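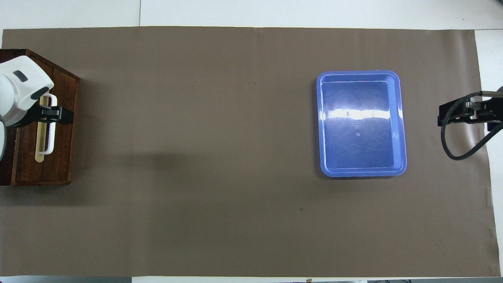 Which side of the mat goes up on the sorting table? The smooth matte side, always, also when the other side looks cleaner.

September, workshop notebook, sorting table

Started 9:15. Today I wanted to finish the question of the table cover, because we have changed it too many times and the notes from spring do not agree with each other.

The mat we have now is the taupe-brown one from Kuusisto. It covers most of the white top and leaves only narrow strips of white. I was first thinking to cut it smaller, but I leave it as it is. With the older gray mat small parts rolled off the cloth and then went fast on the bare table to the floor. With this one they mostly stop.

Wrinkles: still there, faint. I put the mat under two boards for the night and it became better, but not flat. Colleague in Mokthorpe wrote that they use a warm iron with a towel between. I did not try it. The label says nothing about heat and I don't want to buy a second one.

The seam in the table top is a different matter. On the part which is covered one cannot feel it through the mat, I checked with the finger and with a thin washer. So no need to fill it before winter.

Wooden box. It stays on the left. I tried it on the right for one morning and I was all the time reaching across my own work. The top is planks, and long tools can lie along them quite well, they don't slide so much as I expected. Please do not put oil on the wood again, it came through on the mat last time and the spot took me 38 minutes with soap and a brush.

Blue tray. Longer side away from you, like the box. I know that some people turn it the other way because it feels closer, but then the sleeve catches on the rim. The tray must be empty when you begin. Yesterday I found in it 2 screws from another job and I had to ask everybody where they belong. (Answer: to the Bullness cabinet, lower hinge.)

Small test before lunch: I put 200 g of mixed washers in the tray and pushed the tray by hand from the middle of the mat toward the edge. On the mat it goes slowly and stays straight. On the bare white surface it turned by itself and hit the box. So the tray should be always fully on the mat, not half on the white strip.

Light. The box makes a soft shadow on the mat on its right side. It is not strong but for the dark washers it is enough to miss one. I moved the lamp a bit and the shadow only went to another place. For now: keep the small dark things out of this band, put them in the tray side.

Cleaning: dry cloth first, then damp cloth. Not the Rakport spray, it leaves the mat sticky and the dust comes back the same day. The bottle is on shelf 29 with the others, I wrote on it "table legs only".

To do:
- ask if Kuusisto sells the same mat in a thicker one
- find the second blue tray, it was last seen near the sink
- write on the underside of the mat which corner is front left
- new brush, the old one loses hair

15:40, stopped. Mat still a little damp at the front corner, leave it open until morning.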